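Workshop > Notebooks > Kitchen and table > Entry

7 December 2021

Table day. Karim Sayegh had the patchwork cloth washed and back on by the time I came in, so we started straight on the clearing sequence.

What we want from this week is a fixed order for clearing a small table, one that any of us can follow without asking. The sheet from March says "large items first" and leaves it there. Karim reads that as plates first. Yolanda Quispe reads it as bowls first, as bowls are taller and get in the way. I had been doing whichever was nearer.

Dishes in use are the pale green plates and the white bowl with the big dark dots. The older set from the Skernard box stays on the shelf. Two of those have chips on the foot and scratch the counter.

Tried plates first for the whole of the first hour. It goes well when everything is sitting apart. When a bowl is lying against a plate you end up moving the bowl anyway, then going back for the plate, so the order on the sheet isn't the order you work in. Wrote 9 runs in the log under "plates first" and marked the ones where I had to break the rule.

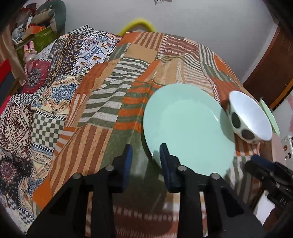

Bowls first after the break. Quicker to learn. The catch is where to put them. The tray from Lilico is too narrow for a bowl and a plate side by side, and if the bowl goes down in the middle of the tray the plates have nowhere flat to go. Yolanda put a strip of tape across the tray a third of the way along and called the short end "bowls". That fixed most of it. Tape needs replacing with something that survives the sink.

Logged 7 runs bowls first. Stopped there when Karim needed the counter.

Notes on the cloth:

The pattern makes it hard to spot crumbs, and we missed some at the last wipe-down. Run a hand over it before calling the table clear.

It creeps. Pull a plate toward you instead of lifting it and the cloth comes along. By mid-morning the overhang was uneven and I had to square it up again. Yolanda wants clips. I would sooner we just lifted the plates — she may be right all the same, people drag things when they are tired.

It is staying on for now. Modise asked for the table to be done the way a table at home would be, and a bare top is easier than what they'll get.

Washing up: green plates go in the rack facing left, bowl on the top shelf upside down. Last Friday somebody stacked the plates wet and they stuck together. Put a paper towel between them if they have to be stacked.

Draft wording for the new sheet, to be argued over:

Stand up or lift off anything that is leaning on something else. Bowls to the short end of the tray. Plates next, stacked, largest at the bottom. Cutlery and small things last. Shake the cloth out over the bin, not the floor.

Karim thinks the first line should be a separate step with its own heading. Left it as it is until Yolanda has tried it cold.

To do: order a wider tray (Grarneck list theirs under part 345, check the depth before buying). Copy the run log to the shared folder. Find out who has the good dish brush.

2 comments · 0 shares

Recent entries
Drying rack, second attempt
Shelf labels for the Skernard box
Sorting the cutlery drawer
Tray sizes compared
Washing the table linens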